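Chapter 2
Inside the Case: Getting to Know the Desktop Computer

Most of us have lived alongside a desktop computer for years without once looking inside it. It sits under the desk, it hums a little, it collects dust and the odd sticky note, and we think of it as one thing. In this chapter we are going to change that, and I hope you will find, as so many of my own students have, that the inside of a computer is a friendlier place than you expected.

You don't need any background in electronics for what follows. If you worked through Chapter 1 you already know how to set up your bench, how to ground yourself before touching a circuit board, and why we unplug the power cord first (and then check that we really did unplug it!). Keep those habits close by, because from now on you will need them every time you take off a side panel.

We will start with the power supply, the metal box that takes electricity from the wall and turns it into the lower voltages the other parts can use. Many ordinary office desktops get by on a unit of 500 watts or less, while a machine with a hungry graphics card may want 700 or more. From there we will follow the wires down to the motherboard, the large board that everything else plugs into, and spend some time with the processor and the memory. Drives and expansion cards come last - they are the parts you are most likely to replace yourself one day.

Before you read on, lay your own practice computer on its side, open it, and just look for a few minutes. Makers arrange things differently, so yours may not match the Dell in Figure 2.1, but you should be able to find a power supply, a processor socket and a pair or more of memory slots. Try to trace one bundle of wires from end to end with your eyes before you touch anything. 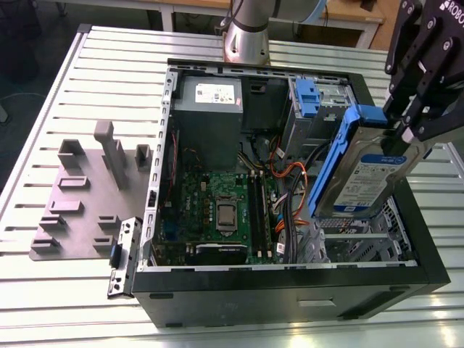
2.1 The Power Supply

Every power supply carries a label, and learning to read it is our first real task.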